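How to Cover a Worktable and Backdrop in Fabric

A padded fabric top is easier on small items than bare wood, and a printed panel behind it makes a plain corner look finished. Both can be done in an afternoon.

What you need

Light gray upholstery fabric with a tight weave
Thin batting
A printed panel, fabric or paper
A light wood frame to fit the panel
Staple gun, scissors, iron

Covering the top

Cut the batting to the size of the table. Cut the fabric 5 inches larger on every side. Iron it now, while you can still lay it flat.

Put the fabric face down, then the batting, then the tabletop. Pull one long side over and staple it in the middle. Do the same on the opposite side. Work out toward the corners, a staple or two at a time, and leave the corners for last. Fold them like a bedsheet and trim the extra underneath.

A speckled weave hides lint better than a solid color. I used a remnant from Bondcombe — gray with a little green in it.

Setting up the panel

Pick a print with a grid if you can. The lines show you right away when the panel is crooked. Mine has lemons on a thin brownish-pink grid over white. Stand the frame upright at the back so the bottom of the print meets the far edge of the table.
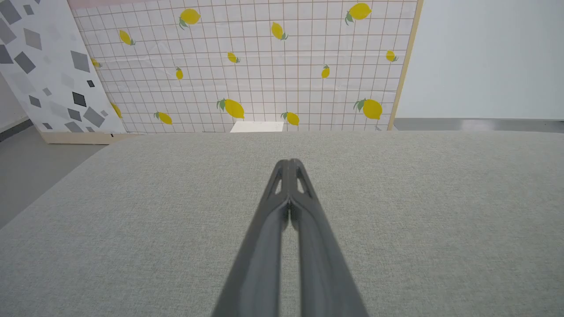 Reltau wrote in to say that spray adhesive along the bottom few rows keeps a printed panel from sagging, but only on fabric, and that paper does better with double-sided tape.

I have only tried the tape. Start at the top, smooth downward with your palm, and press the lower edge last. If it wrinkles, lift it back to the nearest straight grid line and lay it down again.

Care

Vacuum the top with a brush attachment. Blot spills, don't rub. The panel only needs a dry cloth — water will lift the tape.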